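**Sakex home tidy service, anyone paying for it?**

**pluvham_dad** wrote:
Looking at the Sakex tidy plan for my mother's place. Two visits a month, they bring a two-arm robot and it clears tables and picks up small stuff. Pictures are from the living room, bottle on the coffee table.

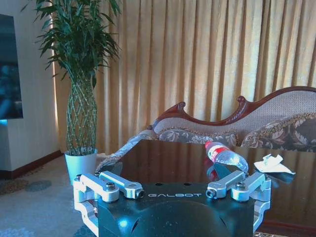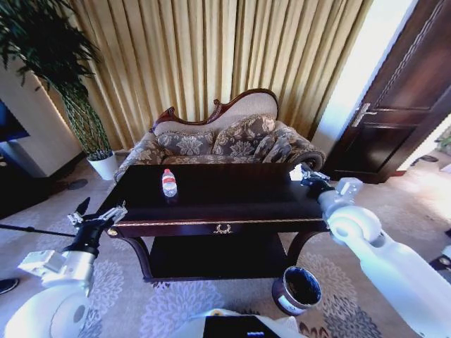

The quote is $2877 for the year. Does that sound normal?

**kevura_fan** wrote:
High. Kevura was cheaper when I asked in June, but they only do kitchens.

**tin_snips** wrote:
For that money I'd hire a person. A person also does the bathroom.

**pluvham_dad** wrote:
She doesn't want a person in the house. We went over that already.

**oakline77** wrote:
We've had Sakex for 3 months. Bottles and cans are fine. Tissues are hit or miss, and glossy tabletops slow it down. Ask if the setup visit is included, ours was billed separately.

**tin_snips** wrote:
So it's slow and they charge extra to set up. Not selling me.

**oakline77** wrote:
Slow doesn't bother me, I'm at work. The setup fee did.

**pluvham_dad** wrote:
Setup isn't on my quote. I'll call them and ask about monthly billing too.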